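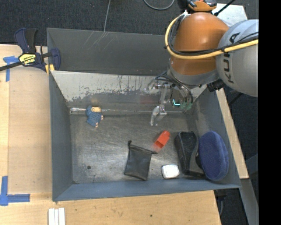
About the Kastlow Bin Club

We are the after-school robotics club at Kastlow Technical High School, and our specialty is getting an orange KUKA arm to pick things out of a big gray metal bin. People hear "robotics club" and picture robots fighting each other in an arena. Ours reaches into a bin, thinks it over, and comes up with a pencil case. On a good day.

The club meets in the shop wing, at the far end past the kiln. Members are in grades 9 through 12, and there are 11 of us this year, which is the most we have had and slightly more than we have chairs for.

What we do

Every semester we pick one problem and stay on it until it is either solved or summer. The current one is mixed picking: a handful of unrelated objects go in the bin, and the arm has to get hold of them one at a time. The objects come from backpacks, desk drawers and younger siblings. A block is easy to love, with its flat sides. A black fabric pouch lying flat on bare metal is another matter, and has made sophomores say things we had to write up.

Soft items, shiny items and anything leaning against a wall of the bin are where we spend most of our time. The code team blames the gripper. The gripper team blames the code. Both teams blame the bin, which has peeling paint and plenty of scratches and has never once defended itself.

How we started

The club was founded by Nhyira Amegashie, who teaches physics and shop math and had asked the district for a new drill press. Three years of paperwork later she had an arm and still no drill press. She signed up the first members by leaving the door open during lunch.

Our software is called Salum. It was named by a student who has since graduated and declined to tell us what it means. It began as one very long file and is now many medium ones, and new members are asked not to rename any of them before Thanksgiving.

Competition

Each spring we enter the Lasari Cup, a regional picking contest for high schools. Teams get 10 minutes and a set of objects they have not seen before. We have placed third, and we have also placed last, in a year when the judges used the word "patient" in our written feedback. Our main rivals are Akpalu Prep, who have matching jackets and are annoyingly nice about everything.

What members learn

Python, mostly. Also wiring, measuring, reading a manual written for somebody else, and keeping a logbook that another person can follow. The Salum logbook passed 3,000 recorded pick attempts this winter. We record the misses too, and they make better reading.

Joining

No experience is needed. We take coders, builders, people who like labeling things, and people whose friends are already here. Safety training comes first and takes one full meeting. You will not run the arm until you have passed it, and pleading has been tried.

Our next open house is on Mar 21, 2020, in the shop wing. Bring a small object you don't mind seeing dropped. Parents are welcome to stay and watch, and there is coffee, though the drill press fund would appreciate a dollar for it.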